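So the Tistville council wants to bring in the Prenel card for the swimming pool, the library and the tip. One card, one app, one login. I've read the whole 50-page proposal and I've got questions.
4 replies · 11 likes

First one. The pool already has a card. It's a bit of paper with holes punched in it and it costs nothing to run. What was wrong with it?
2 replies · 23 likes

They say 868 residents "engaged with" the survey. Ye-seo Ko asked at the meeting how many of them finished it. The answer was that they'd get back to her in December.
7 replies · 4 shares

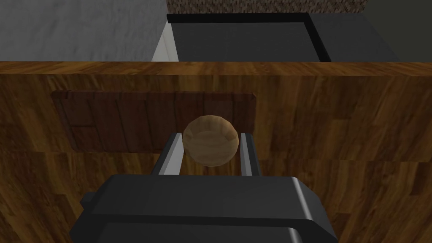

The setup fee is what gets me. Naremeck want it paid up front, before a single gate goes in at the pool. I don't mind paying for things that work, but a price on paper is a promise and I've seen plenty of those. You can make anything look tidy in a computer rendering, right down to the light catching a rounded corner on a dark grey block. Same with the brochure's drawings of our library foyer. Show me a town our size where this has run for a year.
9 replies · 31 likes

Someone will say I'm against change. I like the online renewals at the library, they're great. I just don't see why my dad should need a phone to drop off garden waste.
3 replies · 40 likes

So-yul Seol reckons the card will save staff time at the front desk. Maybe. The proposal says 200 hours a year and doesn't say how they got that - no working, no footnote, nothing.
5 replies

Submissions are still open. You can do it on paper at the front counter, if you ask for the form.
6 shares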